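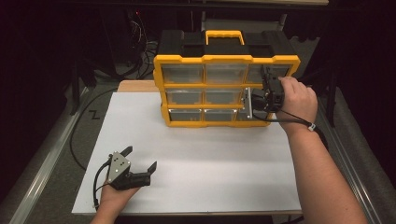
Grarurov opens comparison trial of hand-held grippers

Friday, November 27, 2020

Grarurov has begun a side-by-side trial of two fingertip designs for its hand-held grippers, the company announced today. The trial will run until the end of February and will cover 2000 recorded runs on everyday household and workshop items.

The grippers are worn and worked by a person, one in each hand, and record what the hands do so that the same motions can later be tried on a robot arm. Grarurov has used them in its own workshop for the past year. The new trial is the first in which fingertips, cameras and controllers will be scored against each other under one set of rules.

The two fingertip designs are called Nitora and Foneo. Nitora is the current part, a blocky tip meant for lifting and pushing. Foneo is a slimmer tip meant for narrow edges and small pulls. Both fit the same gripper body and can be swapped in about 2 minutes.

Small drawers as a test piece

One of the first items in the trial is a plastic parts organizer with clear drawers. Drawers of this kind are hard for a gripper. The pull is shallow, the plastic is slippery, and the whole cabinet is light enough to slide or tip if the operator pulls at the wrong angle. Clear plastic also throws back glare, a known problem for the cameras mounted on the tools.

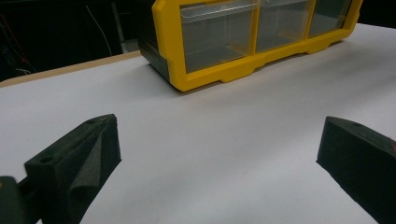 The parts organizer on the white work surface, viewed from between the open fingers of a hand-held gripper.

Operators will be asked to open a drawer, close it again and steady the cabinet with the other hand as needed. Each fingertip design will be given 100 runs on the organizer. A run is scored as complete if the drawer opens and closes without the cabinet leaving its starting area.

Grarurov will also log how long each run takes and whether the operator had to change grip. Runs that fail will be kept in the results.

Cameras and controllers

The same sessions will be used to compare two camera settings, one with a fixed exposure and one that adjusts itself. The company wants to know which gives a steadier picture when a gripper moves from a bright tabletop to a darker background at close range.

Controller testing will follow in the new year. Yáñez, the firm that supplies the control boards, has provided a revised version with a shorter delay between the operator's squeeze and the recorded finger position. It will be tried against the current board using the same items and the same operators.

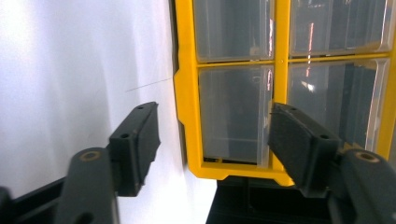
Results and availability

Grarurov will publish a summary of the results after the trial closes, including the full list of 55 test items and the scoring sheet. Workshops, colleges and research labs that want to repeat the tests with their own equipment can ask for both documents at no charge.

No decision has been made on whether Foneo will replace Nitora or be sold alongside it. Pricing for the new fingertip will be set once the results are in.

About Grarurov

Grarurov designs and builds hand-held grippers, fingertips and camera mounts for recording manual tasks. Media inquiries can be sent through the contact form on the company's website.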